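Can a robot make your lunch yet?
Robots and Us: a page for readers aged 8 to 11

Making a burger looks like an easy job. You put a bun down, add what you like, and put the top on. Could a robot do it for you?
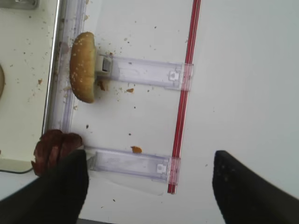

Shirin Bahrami wrote to us that her class had argued over this for a whole lesson, and that half of them thought robots could already do every job in a kitchen. Her side said robots could only do the boring ones. Which side was right?

Neither side had it quite right. Robots can do some kitchen jobs well, some jobs badly, and a lot of jobs only when a person has set everything out for them first.

Soft things are hard

Most robots that pick things up do it with a gripper. A gripper often has only two fingers. You have five on each hand, and your skin can feel if something is starting to slip. Many grippers can't feel very much at all.

Now think about food. A metal bolt is the same shape every time, and it stays that shape when you squeeze it. A bun squashes. A strip of bacon curls up, and the next strip curls up in a different way. The robot has to work out where to hold each one and how hard to press. If it presses too lightly, the food drops. If it presses too hard, you get a flat bun with finger marks in it.

Bread makes crumbs as well. You would brush a crumb away without thinking. A robot that has only been taught to move buns will leave the crumbs where they are, and somebody else has to wipe up.

Seeing the job

Some robots have a small camera at the wrist, close to the fingers. It moves when the gripper moves, so the robot gets a near view of what it is reaching for.

A camera by itself doesn't know what a bun is. The robot's computer has to learn that from lots and lots of pictures. Clear plastic is a special problem, as you can see straight through it. You may have walked into a glass door once, so you know how that feels. Robots make the same mistake with clear plastic boxes and trays.

How does a robot learn?

There are two main ways. In the first, a person writes down every step: go here, close the fingers, lift, go there, open the fingers. It works well as long as nothing has moved. If the bun is a little to the left of where it should be, the robot may close its fingers on air.

In the second way, a person steers the robot through the job many times and the computer looks for a pattern. One team, called Nosau, did this in September with a robot named Gurum. They showed it how to put a burger together 1,393 times. You probably needed to see it once.

After all that, Gurum could finish a burger in 16 minutes if the plates were laid out the way it was used to. When the team swapped in a bigger plate, it stopped and waited for help.

What about other chores?

Robot vacuum cleaners have been in people's homes for years. Floors are flat, which helps, and it doesn't matter much if the robot bumps into a chair leg. Socks are still a problem for some of them.

Folding clothes is harder. Robots can fold a towel, but slowly, and a jumper that is inside out can beat them.

Shops and warehouses are a bit easier than homes, as things are kept in the same places. Robots there carry boxes and move shelves. Putting soft or odd-shaped things into a bag is still mostly done by people — a bunch of grapes is a good test.

So, can it make your lunch?

A robot can help with parts of it, in a tidy place, with a grown-up nearby. It can't yet walk into your kitchen, find the bread, notice that the butter has run out and make you something else. People who build robots are working on each of those steps, and some will take longer than others.

Try it yourself

Put on a pair of thick gloves and use only your thumb and one finger on one hand. Ask a friend to set out two slices of bread, some lettuce and a slice of cheese. Shut one eye. Now make a sandwich without touching anything with your other hand. Time how long it takes, then move the plate and try again.

Words to know

Gripper: the part of a robot that holds things.
Sensor: a part that lets a machine notice something, such as light or touch.
Warehouse: a big building where goods are kept before they are sent out.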